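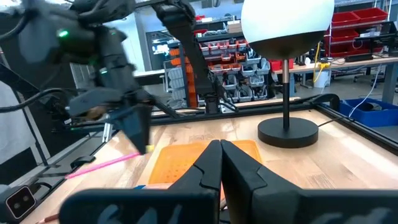

Talk notes — Getting the junk drawer under control
Derkville library, upstairs room, 02/08/2026
30 min incl. questions. Don't run over, the chess people come in after.

OPENING

Say hi, thank Rania Tazi for setting it up. Water on lectern?

Start with the drawer story. Kitchen drawer, mine, last winter. Looking for one AAA battery, took the whole thing out and tipped it on the bed. Three tape measures. Keys to a house I sold. A warranty card for a toaster that went to the dump years back.

Ask for hands — who has one drawer. Who has two. Who has a room. (pause, let them laugh)

Point of today: small stuff. Not closets, not garages. Things that fit in your hand and don't have a home.

WHY SMALL STUFF IS HARDER

Big things get noticed. A couch in the wrong place, you trip on it. A rubber band never bothers anybody.
Every piece is a decision. One sweater = one decision. One drawer = dozens, same tired brain.
Cheap to keep, cheap to buy again, so we do both.
My aunt Irja Heiskanen kept a notebook of everything she bought twice in one year. Scissors 6 times. She was not a careless person, ran a dental office for years. Scissors just walk.

Don't read out the whole notebook list this time. Went long in the last one.

THE SORT

Go slow here, people take notes.

Dump it all out. All of it. On a table, not the floor — knees.
Put back nothing for the first ten minutes.
Piles by where you'd USE it, not what it is. Batteries go by the flashlight, if thats where you reach for them. This is the part people fight me on.
One pile called "don't know." Allowed to be big on day one.
Trash goes straight in the bag, no second look.

Merja's rule (Merja Heiskanen, my cousin, she's fine with me using her name): if you have to tell a story to explain why you kept it, it goes in the story box, not the drawer. One story box per person. Shoebox size.

Somebody will ask about cords. Say cords are coming.

CONTAINERS

Biggest mistake, buying them first. I did it. Spent nearly 300 dollars on matching bins before I'd sorted one thing. Most didn't fit the drawers.

What I look for now:
Shallow. If things can stack inside it, they will, and you're digging again.
See-through or no lid at all. Can't see it = don't own it.
Flat bottom, straight-ish sides, wastes less drawer.
Color is ok for kids, orange for school stuff, whatever. Adults stop seeing the color after a week or so.
Measure the drawer INSIDE, with the drawer shut part way. The back lip gets everybody.
Takeout tubs, soap dishes, box lids all good. Live with those for a month before you spend anything.

Lids. Short rant, keep it short. Lids are for moving house and for the top shelf. In a daily drawer a lid gets taken off once and then it lives next to the thing, taking up the same room over again.
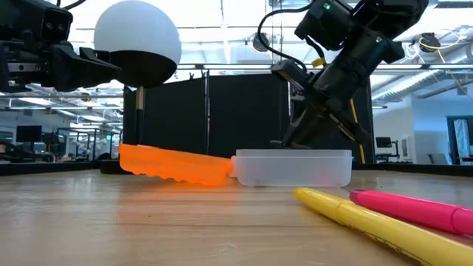 CORDS

OK cords.
Plug it in to something you own. No match, out it goes. Tape a tag on the ones that stay, write what it charges. Masking tape and a pen is fine, label maker is a hobby.
One spare of each kind. One.
Library desk takes old ones for recycling — CHECK WITH RANIA before saying this out loud.

KEEPING IT GOING

The Hirvonens, ask first if they're in the room. Ritva and Oskari. He empties his pockets on the counter, she hates it, went on for years. They put a bowl there. Bowl gets emptied when it's full, by whoever filled it. Been working since the fall.

So: put the container where the mess already lands. Don't move the mess.

Reset when a drawer won't shut. No schedule. I tried a schedule, made it to February.

New thing in, look at the pile it joins before you put it down. Takes two seconds.

If time — the count. I counted every loose item in my house once, pens, screws, buttons, the lot. 3,861. Took a whole weekend, don't recomend it. Over a thousand were screws. Skip this if it's past quarter to.

QUESTIONS (likely ones)

Spouse won't do it? — Do your own drawer only. Leave theirs alone, really.
Photos? — different talk, I'm bad at photos.
Kids' art? — story box, same size rule, they pick.
Screws? — one jar. When it's full, stop keeping screws.
Do I come to houses? — no, sorry.

Handouts by the door, take one, spare pile under the chair. Stack chairs after. Get key back to Rania.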